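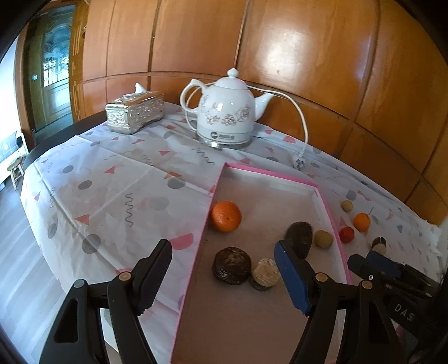 Rena asked under our last post whether a padded jaw makes any difference on objects this small, and whether we would publish the failures along with the successes.

Search posts Go

Home Posts Replies Media About

1/ Thank you for the question. The Urnmont handling group is comparing two jaw surfaces for hand-held grippers, and this thread sets out the method and the results to date. Failures are included in every figure.

2/ The two surfaces are a plain black jaw, textured by the molding process, and the same jaw fitted with a ridged blue rubber pad. The linkage and the opening width are identical. Operators were asked to close the jaws at their usual speed.

3/ The objects are small and mostly round: citrus fruit, a tomato, stones, little balls. They were selected in August after an earlier trial with blocks showed no difference between the surfaces. Blocks are too easy to hold.

4/ Trials take place on an ordinary table covered with a cloth. Part of the set goes into a shallow tray with pink edges and part stays on the cloth. The group considers a household surface a more useful test than a bench mat. The cloth moves a little when a jaw drags across it, and operators must deal with that.

5/ A trial counts as a success if the object is lifted clear, held, and set down on the other side of the tray wall. A drop during the carry is a failure. So is a grasp that requires a second closing of the jaws. We are aware that other groups permit a second attempt, and our totals should not be set beside theirs.

6/ To date we have logged 569 trials. Of these, 225 used the plain jaw on both sides and 205 used the pad on both sides. The remainder used one of each, an arrangement added at the request of the operators.

7/ Citrus: no meaningful difference. The peel gives slightly and both surfaces hold it. The tomato was also held by both, although the plain jaw left marks on the skin in 9 trials. The padded jaw left none that we could find.

8/ Stones: the pad performed better, especially when a stone lay partly on top of another. The plain jaw tended to push the upper stone off the lower one before closing. Operators described the padded jaw as "catching" the upper stone at first contact.

9/ A stone standing on its edge remains difficult with either surface. It turns as the first jaw touches it. The most reliable approach was to bring both jaws in level and low, with the wrist nearly flat, but this is hard to do close to a tray wall.

10/ The small textured balls gave the least expected result. The ridges on the pad are spaced in such a way that a ball can settle between two of them and then roll out along the groove during the carry. The plain jaw did better here. Khổng has supplied a pad with finer ridges and it will be tested next.

11/ On the view from the tool: the camera sits behind the jaws and looks between them. With the jaws wide open the target is easy to see. As they close, a small ball can disappear behind the pad, which is thicker than the bare jaw. Lisell has recommended a higher mount. We have not yet tried it, and a higher mount would also change the balance in the hand.

12/ A correction to our post of November 14, 2023. We stated that the mixed arrangement was "equal to the padded pair." That holds for fruit only. For stones it fell between the two. The earlier post has been left in place with a note attached.

13/ Wear: the pads in current use show light polishing along the ridge tops. Pads will be replaced as a pair, and trials made after replacement will be logged under a separate heading.

14/ To Rena's first question, then: yes for stones, no for citrus, and the reverse for the small balls. We do not at present recommend one surface for all objects.

15/ The trial log may be requested through the contact page. Please state whether you need the per-object sheet or the totals only, as the per-object sheet is sent in parts.

Contact | © Urnmont | Back to top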